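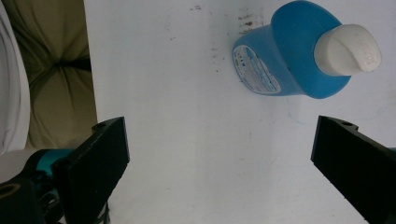 Drarkomstead Day Room: Tables, Seating and Storage
Progress report to the Indanum Fund, second period
Prepared by Babita Rawat, project lead

1. Where we are

The grant pays for the refitting of the day room at Drarkomstead and for a new cleaning and storage routine to go with it. The first report covered the clearing out of the old furniture and the repainting. This one runs from the reopening in February to the end of April.

The room is open six days a week, Saturday included. All of the tables bought with the grant are in use, the seating is in place apart from one sofa, and the storage wall is built but has only some of its doors. The cleaning routine has been rewritten once and will probably be adjusted again before the summer. Spending is within budget overall, with one heading over and two under. Details are in section 6.

2. Tables

We bought 13 tables from Malhotra, all with matt white tops. White was chosen by the people who use the room, in a vote held before the order was placed. The room faces north and the old tables were dark, and most people who voted said they wanted it brighter. It is brighter. Several regular visitors with poor sight have told us that they can find a cup or a pair of glasses on the table more easily than before.

The drawback is that a matt white top shows everything. Small brownish stains and specks are visible on a table that would have passed as clean in the old room. They tend to gather in one patch, with single dark dots further out across the top. Ravindra Bhatia went over all the tables one morning before opening and marked the position of the stains on a paper plan. He found stains of this sort on seven of them. The other tables had a few dots or were clear.

We do not know what has made all of these marks. Tea and coffee account for some. Others may come from the craft sessions, where stain, glue and potting compost have all been used. Ravindra tried three things on the marks, each on a different table:

Warm water and washing-up liquid, left for a few minutes and wiped off. This took away most of the fresh marks and some of the older ones.

Bicarbonate of soda made into a paste. This removed more, but left a film that had to be rinsed twice.

A melamine sponge. This removed nearly everything, but Malhotra advised us against using it regularly on a matt surface, and we have stopped.

The washing-up liquid method is now the standard one. Marks that do not come off with it are noted in the cleaning book and left for the monthly clean. We have asked Malhotra whether a replacement top can be bought without the legs in case one is eventually needed. They have said yes and will send a price.

The layout has changed since the first report. The original plan had the tables in two long rows. People did not like sitting in rows and moved them within the first week, so we have gone with small groups. Four tables now stand beside the soft seating, close enough for somebody on a sofa to reach a drink. These four get the heaviest use and need wiping most often. The rest are in the middle of the room and by the windows.

3. Bottles and other things left out

This takes up more space in the report than we expected, but it has been the most common entry in the cleaning book.

Plastic bottles are left on the tables at the end of sessions, standing or lying on their sides. Some are squeeze bottles from the craft cupboard, some are cleaning products, some are toiletries that people have brought with them. Labels are often in very small print, and a bottle seen from across the room cannot be identified without picking it up. A blue bottle with a white cap could be any of half a dozen things we have on the premises.

There are two concerns. The first is leaks. A flip-top cap can look shut and still let a little out when the bottle is on its side. The second is people picking up the wrong thing. We have had no incident of that kind, and I would like to keep it so.

The following arrangements have been in place since the middle of March.

Every bottle belonging to the centre has a large printed label on the side, in black on yellow, giving the contents in one or two words. Sointu Koskela made the labels and keeps the file.

Cleaning products are kept in the locked cupboard by the sink and go back there after each use. They are not put down on a table where people are sitting.

Craft bottles are stored upright in shallow trays, one tray per table. The tray goes back on the shelf with everything in it.

Personal items found at closing go into a lidded box at the front desk and are kept for 8 weeks.

The number of bottles noted as left out has dropped each week but one. The exception was the week of the spring sale, when the room was used by outside groups in the evenings. Outside groups now get a one-page sheet with the booking form, and the trays are shown to whoever collects the key.

4. Seating and soft furnishings

The armchairs and two of the three sofas arrived on time. The third sofa came with a damaged leg and was sent back. The replacement has been promised twice and has not appeared. Pankaj Rathore is dealing with the supplier and has asked for either a firm delivery date or the money back. In the meantime the gap is filled with four of the old chairs, which are sound but do not match.

All cushion covers can be taken off and washed at 40 degrees. The first full wash was done in early April. One set shrank slightly and is now hard to get back on, and we have changed the instruction for that set to a cool wash and no tumble drying. Throws have been put over the arms of the sofas nearest the tables, where hands and sleeves make the most marks.

We bought the cheaper of the two fabrics on offer. I still think this was the right decision given the saving, but the olive-khaki is marking faster than we would like on the arms. If there is money left at the end of the year I would put it towards a second set of covers.

5. Storage wall

The storage wall was built by Narendra Nishad over two weeks in February. It has open shelves at the bottom for trays and board games, and cupboards above. The shelves were in use from the first day. The cupboard doors were delayed when the hinges supplied turned out to be the wrong size, and at the time of writing five doors are still to be hung.

Until they are up, nothing that should be out of reach is kept in those sections. Scissors, craft knives and the glue guns are in the office and have to be signed out, which is a nuisance for the people running sessions, and they have been patient about it. Narendra has the right hinges now and expects to finish in May.

The shelf heights work well for the trays. They are too low for the jigsaw boards, which are at present leaning against the side of the unit. Narendra will take out one shelf and turn that bay into an upright slot.

Shelf labels were done in words only to begin with. Several people asked for pictures as well. Sointu has drawn these by hand and they go up with the doors.

6. Money

Tables: on budget. The price included delivery and assembly.

Seating: under budget at present, as the third sofa has not been paid for. It will be on budget once it arrives.

Storage wall: over budget by the cost of the second set of hinges. The first set could not be returned. Narendra has not charged for the extra visit.

Cleaning materials: under budget. We bought a year's supply of cloths from Direx at the start and have hardly touched the rest of the heading. I would like to move part of what is left to cover the hinges and ask for the fund's agreement to this.

Labels and printing: on budget.

The full figures, with receipts, are in the attached spreadsheet.

7. What people have said

We put a comments book on the front desk and held one open meeting. Comments about the room itself were mostly good, with the light mentioned more than anything else. The small groups of tables were liked. Two people said they missed the old round table, and it is still in the shed if somebody can repair the base.

Complaints were about the noise of chairs on the floor, the missing sofa and the state of some tables late in the afternoon. Felt pads have been fitted to the chairs. On the last point, we have added a wipe-down at half past two, between the lunch club and the afternoon sessions. Ravindra does this on weekdays and the Saturday team does its own.

8. Work planned for the next period

Hang the remaining cupboard doors and move the sharp tools back from the office.

Settle the matter of the third sofa one way or the other.

Get the price of a replacement table top from Malhotra.

Repeat the table survey on the same paper plan, so that the two can be laid side by side.

Alter the shelf for the jigsaw boards.

Review the closing checklist with the session leaders. It is a page and a half and should fit on one side.

9. Decision requested

The only decision needed from the fund is on moving the underspend from cleaning materials to the storage wall, as set out in section 6. A reply before the next delivery of materials would be helpful. If anyone from the fund would like to see the room in use, mornings after ten are best. The lunch club starts setting out at noon and it is difficult to talk after that.

Babita Rawat
Drarkomstead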